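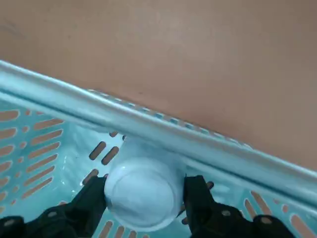 Basket rim, close up. Slots on the inside wall too.

Mug storage: tree, wire rack or just a basket?

rinsecycle80
OK so I have 20 mugs and one very short counter, and I'm trying to pick between three ways of dealing with them. First up is the blue plastic basket. I like the thick rolled rim, it looks comfy to grab. My worry is mugs knocking against each other in there. Anyone actually store mugs in a basket long term?

tallpour
I did for a year. Fine for plastic cups, bad for stoneware. I chipped two handles, both Rallix, and both times I was digging for the one at the bottom. Keep the basket for dish towels.

Idia_kitchen
Disagree! Mine holds all the kids' cups and I carry the whole thing to the table on Saturday when everybody's over. Slots all the way around so nothing sits there getting musty. One layer only though, that's the trick.

rinsecycle80
One layer won't get me to 20, sadly. Next option is the mug tree, the plain pale wood kind, with the pegs at two heights near the top.
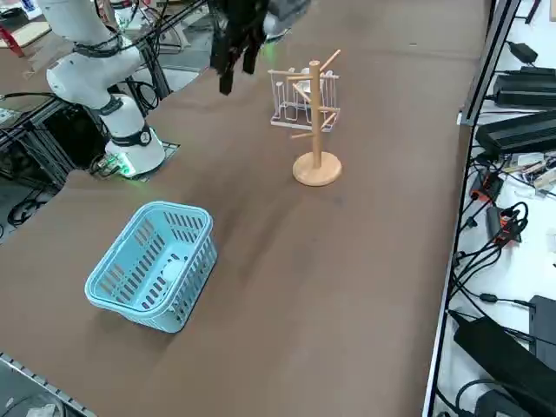
Mug tree with the white wire rack right behind it, basket over on the left.

tallpour
Tree. Easy. You grab a mug by the body and go, and the footprint is that one round base.

spoonrest
Counterpoint – trees tip. I had one from Rodunska and if you hung two heavy mugs on the same side it leaned like a drunk. You have to load it opposite pegs first, and my husband never once did that. Also short pegs and fat handles don't get along.

tallpour
Mine has never tipped in its life. Get a wider base? And hang the big ones low.

spoonrest
"Get a wider base" and there goes the footprint you were bragging about.

rinsecycle80
Ha, fair. I don't own any really fat handles, but I do have a couple of tall latte mugs that weigh a ton. Did a lineup with the basket off to one side to think about how much room each thing wants. 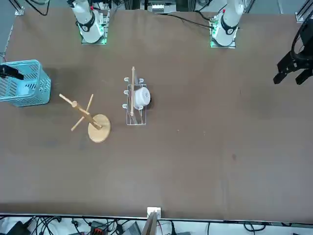 Basket at the far left. Please ignore the reddish stain, lower right.

Idia_kitchen
Baking soda paste for that spot, leave it on overnight. And look at all the open space on the right, you could fit two trees if you wanted.

rinsecycle80
That's the table, not my counter, I wish! Anyway, last contender is the wire rack with the little hooks. One white mug on it, tree left bare.

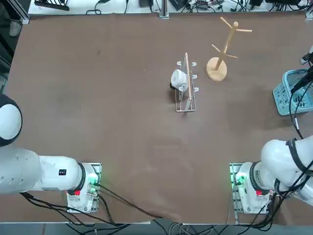 Where I ended up (and the replies to that)

rinsecycle80
I'm leaning rack. Hooks along the edges, so the mugs hang out to the sides, and the frame is rectangular so I can push it flat to the wall. Talk me out of it.

spoonrest
Not going to, I've had a wire one since we moved and I love it. Check the coating on the hooks once in a while, mine wore through on one and left a gray mark inside a handle.

tallpour
Still say tree. With a rack against the wall you lose the whole back side, so half your hooks are useless unless you drag it out every time.

rinsecycle80
Hmm. OK I had not thought about the back side. Could turn it so the short end faces the wall?

Idia_kitchen
That works if your counter's deep enough. Or get both, put the everyday mugs on the tree by the coffee maker and the rest on the rack. My sister in Rana does it that way and her kitchen is tiny.

rinsecycle80
Going to measure tonight and try the short end idea. If it sticks out past the toaster, it's the tree.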